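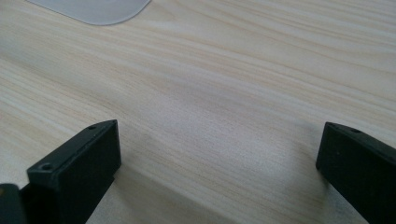
## On trial: the Fusell hand-held gripper kit

*Members' newsletter, equipment pages, May 10, 2020*

Our workshop at Miresholm has received the Fusell kit on loan, and I was asked to write some words about it for those members who are thinking of buying or renting. I am not an engineer by education. I repair and adjust things, and I tried to use the kit as a normal customer would use it, with the manual open beside me.

For readers who missed the short notice in March: the kit is a two-finger gripper which you carry in your own hand. You make the movement yourself, the camera on the tool records what the fingers do, and later the recordings can be used to teach a robot arm with the same fingers. Fusell makes the tool, and the company Moodley sells it in our region together with a rental plan and one training day. The rental costs 400 a month before tax. The price to buy is 3641, and two sets of fingers are included in it.

### What we liked

The fingers are big and simple. They are black blocks with small round holes in the upper face, and with both of them opened wide there is plenty of space on the table between the tips. I was afraid that such thick fingers would hide the work from the camera. For cups, boxes and packets this was no problem at all. For a coin or a thin card it is more difficult, and I will come back to this.

Setting up was quicker than I expected. The first time I needed 38 minutes from opening the case until the first saved recording, and a good part of this I spent looking for the correct cable. My colleague Lamduan Kongkaew did it the next morning without the manual and was ready before her tea was drinkable.

The software is plain. You press once to begin, you press again to finish, and you give the recording a name. It does not ask you to make an account, and it does not need the internet while you work. In our building this is important, as the signal at the back is very weak.

### What we liked less

The weight is in the front. After one hour my wrist was tired, and Lamduan, who has smaller hands, wished for a handle which can be moved closer to the body. Moodley told us by telephone that a shorter handle is planned, but they could not give a date, so please do not buy the kit with this hope only.

The choice of table matters more than the manual admits. We worked on a pale wood-grain top, and I found it comfortable for the eyes. The black fingers stand out well against it, also where their own soft shadows lie on the surface. The manual has just one sentence about surfaces ("use a suitable background") and I think that a beginner deserves a full page.

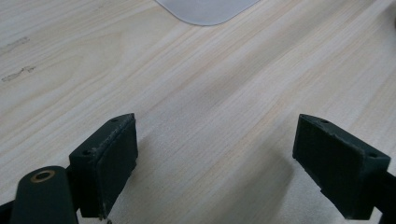 The fingers should also be looked at from time to time, mainly along the edges where the upper face meets the inner side. Scuffs on these edges do not disturb the recording, in my opinion, but anything that hangs loose near the grip should be removed before you continue. A soft brush is enough. I would not use a solvent before asking Fusell, because the manual says nothing on this question either.

Thin and flat objects remain the weak point. The tips are too thick to go under a card, so one must first push it to the border of the table and take it there. With practice it goes well, but a person who mostly handles paper or sheet parts should ask for narrow fingers in the order. They cost extra and the delivery takes 6 weeks.

### The service

I want to say a good word about the training day. The trainer from Moodley did not hurry us and answered also the questions which were outside her programme. What I missed was something written to take home. We made our own notes, and members who would like a copy can ask for it at the Miresholm office.

Repairs are done in Ponberg. You send the complete tool, not only the damaged part, and during this time you are without it unless you have the rental plan, where a replacement is included. For a small workshop this is, I believe, the strongest argument for renting in the first year.

### Should you take it?

If you already have a robot arm and you want to teach it simple work on a table, I can recommend the kit. If you do not have the arm yet, I would wait. The recordings alone will not bring you much, and the file format is still changing; between the two versions which we tried, the older recordings had to be converted by hand, one after the other.

Our loan continues until the end of the month. Members who wish to try the tool are welcome in the afternoons, but please write to Lamduan first so that two groups do not come at the same hour. Bring a few of your own parts with you, the ones you really work with.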